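# Built-in desk units: common questions

Last updated 2023-06-19

**What is included with a Skotley unit?**

The desktop, the drawer stack under the left side, the open cubbies, and the upper cabinet with the glass door. Chairs, lamps and anything you set on the shelves are up to you.

**Can the unit be moved after it is installed?**

No. It is fixed to the wall studs and to the floor. If you are planning to repaint or change the flooring, do that first. Taking a unit out leaves holes that need filling.

**How much weight can the upper cubbies hold?**

Each shelf is rated for 14 pounds, spread out evenly. Small potted plants, cards and paperbacks are fine. Full binders belong on the desktop or in the bottom drawer.

**Can I keep plants on the shelves?**

Yes, in a pot with no drain hole or with a saucer underneath. Water them at the sink and let them drip before you put them back. Standing water will lift the white paint along the shelf edge, and we can't repair that under warranty.

**Where should the router go?**

Most people put it at the back corner of the desktop, close to the outlet. Leave a hand's width of open space around it. Don't put it in a drawer or behind the cabinet door. Coil any extra cable and keep it behind the keyboard, where it won't get caught by the mouse or by your sleeve. 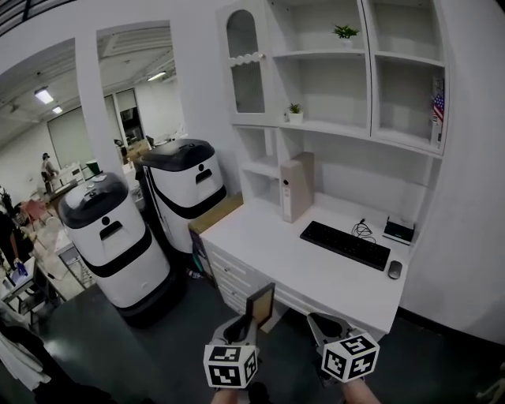 If your outlet is on the other side, ask for a cable hole before the top is cut. We can drill one later, but it is a separate visit and costs $331.

**What fits in the small cubbies under the shelves?**

Envelopes, a stapler, a stack of note cards. They are not deep enough for letter-size paper laid flat. For paper, use an upright box file on the desktop. Put a label low on the front so you can read it from the chair.

**How do I clean the glass in the cabinet door?**

The ribbed glass holds dust in the grooves. Use a soft, dry brush first, working up and down with the ribs, then a damp cloth. Spray the cloth and not the door. The round white trim can be wiped with the same cloth.

**How do I clean the desktop and drawers?**

Warm water and a little dish soap. Dry it right away. No scouring pads, no bleach. The raised panels on the drawer fronts collect dust along the top edge, and an old toothbrush works well there.

**A drawer is sticking. What should I do?**

Pull it all the way out and check that nothing has fallen behind it. If it still sticks, wipe the runners and try again. In damp weather some drawers get tight and loosen up by October. If yours doesn't, call us.

**Can I get touch-up paint?**

Each order comes with 2 small bottles. The color is the same on all Skotley units. Older Skavar desks use a warmer white, and the two don't match.

**Who do I contact about a repair?**

Leilani Lindgren handles service requests. Have your order number ready, and tell her which drawer or shelf it is, counting from the left.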